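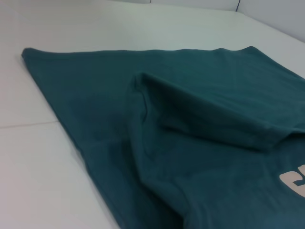
# Edition size doesn't match between catalogue entry and sheet

**Hortensia Mosquera**

I have a screenprint consigned to a Dorgate sale, lot 2548. The printed entry says "signed in pencil, numbered from the edition of 60." The sheet itself is inscribed 6/30 lower left. Paper is wove, full margins, publisher's blindstamp (Lacroix) lower right. The department wants to leave the entry alone and cover it with a saleroom notice. Is that normal, and does it affect the estimate?

**tasow_prints**

Check whether the edition was split. Lacroix sometimes issued 30 on one paper and 30 on another, each numbered separately, and older references add them together as 60. If yours is on the second paper, both figures are right and the entry is just badly worded. It should read "numbered 6/30, one of two editions of 30."

To confirm:

- measure the sheet and the image separately
- hold it to the light and note any watermark
- compare the blindstamp with one on a documented impression

A saleroom notice is standard once the catalogue is printed. Ask for the online entry to be corrected too. Database sites copy the online text when they record the result, and the notice often gets dropped. A wrong edition size then follows the print into every later price search.

The estimate shouldn't move for a split edition. If it's one edition of 30 and the reference is wrong, you could ask for a review, but I wouldn't expect much.

**gralter**

had the same thing with a lithograph, they fixed it in the notice and it sold mid estimate. get the change in writing before the view opens

**Hortensia Mosquera**

Watermark found, left edge. Sending measurements to the department in the morning.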